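The missed scans, or how I lost a whole Thursday

Quick one tonight, I'm wiped and I want this written down before I forget half of it.

So. The parcel cell at Gbeho. Two arms, a scanner, a belt. Job is dull: take a bag out of the crate, lay it on the scan plate, label up, wait for the read, push it onto the belt. It ran fine all last week. Then this morning the read count and the belt count stopped matching.

1,144 bags down the belt by lunch. 1,125 reads. So 19 parcels went through with no scan, and the software was perfectly happy about it. No alarm, no stop, green light the whole time. That's the part that bugs me. A missed pick is annoying. A missed read that gets logged as a good one is a real fault, somebody's package goes to who knows where.

First guess: scanner. Wiped the glass, swapped the cable, power cycled. Nope. Put the same bag down by hand twenty times, twenty reads.

Second guess: lighting. Turned off the overheads on that side. No change, and Trevor Boychuk walked into a cart in the dark. Sorry Trevor.

Third guess, and this took way too long, was the left hand. Soft mailers don't sit flat. They slump, the end hangs off the plate, and the left hand presses on the side to hold the thing still. Press a bit too hard and the plastic bunches up. If the fold lands across the barcode, no read. Fine, that happens, the robot is suposed to wait and try again.

Except it didn't wait. Back in February I put in a timeout so one bad bag couldn't hold up the line. 543 milliseconds, don't ask. When the timeout hit, the code returned the last result it had. The last result was the bag before. Which was good. So, "good." Push to belt, next.

My bug. Eight months old. It only showed up now becuase the older stock was mostly boxes and boxes don't fold.

Fix for now: clear the result before every bag, timeout means stop and hold, and left hand force turned down a notch. Ran another batch after dinner, zero unmatched. Not calling it done. I want a full day of ugly bags first, and I still need to go back through the old logs. Not looking forward to that one.

More when I know more. Bed.
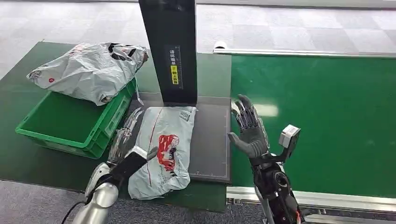 Dzifa Quaye: We had the same stale read thing on the Trelura line. Clearing the result helped, but what really fixed it was giving every bag its own ID at pick and refusing any read that came in with the wrong one. Check your retry path too, ours had a second copy of the same bug in there.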